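An afternoon at the Vollwood open house

I'd been meaning to go to this for three years and something always came up, so when the December date landed on my one free afternoon I got in the car before I could talk myself out of it. Vollwood takes in retired office computers, fixes the ones worth fixing and strips the rest for parts. My last two desktops came from their outlet store, so I was curious where they'd been before they got to me.

Parking was in the gravel lot behind the old Granar warehouse (follow the hand-lettered signs, the GPS will send you to the loading dock). I got there at 1:30 and there was already a line at the coffee table. Good coffee, too! Somebody had brought poppy seed rolls and I had two before the tour even started.

Our guide was Taner Kahraman, who has been there long enough to remember when the whole business fit in one garage. He told us they put 3,074 machines back into use last year, mostly towers from schools and insurance offices. The intake hall is basically a mountain of shrink-wrapped pallets. It smells like dust and warm plastic and I kind of loved it. Everything gets a sticker, everything gets weighed, and the drives go off to a locked room we only saw through a window.

From there we went through the cleaning area (compressed air, ear protection, very loud) and on to the part I'd come for, the benches.
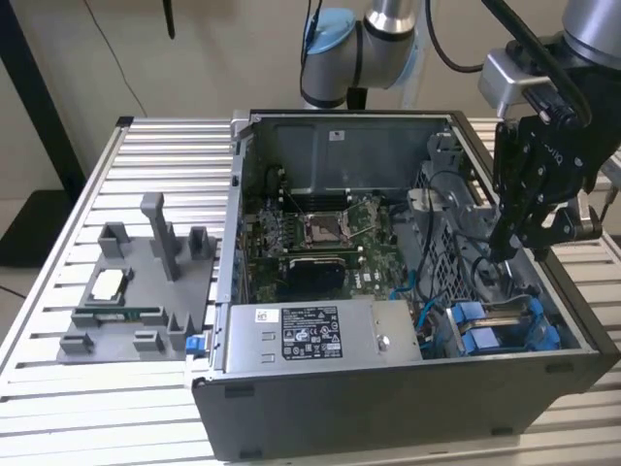
I build my own PCs, badly, on the kitchen floor, so the bench area was where I started asking too many questions. Everybody has opinions about how to lay out a teardown and I wanted to steal a few. The tower sits on its side on a slotted aluminum table, side panel off, so you're looking straight down at the motherboard. The socket was empty with its bracket up, and next to the case was a gray 3D-printed plate with a little cradle for the CPU and a slot along the edge for what looked like a memory stick. I want one of those plates so much. I currently use an egg carton! The two blue drive caddies were still seated in their bay, and I had flashbacks to an old office machine of mine with caddies that never wanted to let go.

Jolán Csonka runs the memory and processor testing, and she spent a good ten minutes with a few of us on thermal paste. Her advice is to warm the heatsink up a bit before you take it off, and to twist before you pull. I have never once twisted. She also showed us a drawer of bent-pin disasters, which was grim but educational, and the magnifier she uses to straighten the ones that can be saved.

The last stop was the packing room, where finished machines go into plain brown boxes with foam corners from a company called Tichý. A bit of an anticlimax after the benches, but the kids in our group got to run the tape machine and they were thrilled.

Then the shop, of course. They'd put out a special table for the day, and refurbished Havalus towers were going for 119 dollars with a keyboard thrown in. I resisted. I did not resist the bin of mixed screws at 5 dollars a bag, or a second poppy seed roll for the drive home (fine, a third).

If you go next year, wear real shoes, since they turned away a guy in sandals at the intake hall, and try for the early tour. By 3:00 the groups were big enough that you couldn't hear much at the back. Entry is free and the outlet stays open until 6:00.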